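Robot starts on the restrooms at Getham

I clean nights at Getham with Yasmine El Fassi, and since Monday we've had company: a two-armed robot from Eritz that does toilets!

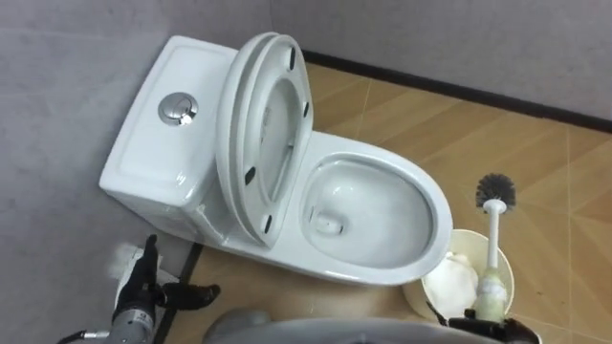 Cloth in one gripper, down near the base of the toilet.

We've got 20 restrooms between us, so my knees are thrilled (Yasmine is still making up her mind).

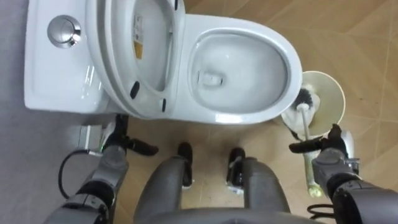 What changes for us is mostly the order of things. We restock and do mirrors while it scrubs, then one of us checks its work and signs the sheet. Our hours stay the same through June, Scanlon in facilities told us.
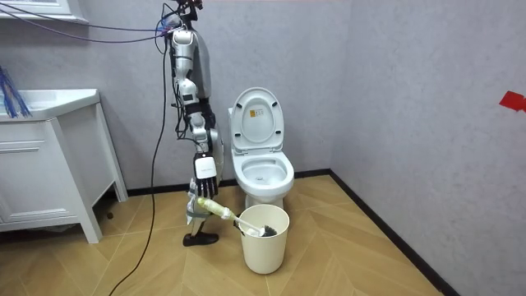 Black fingers around the toilet brush.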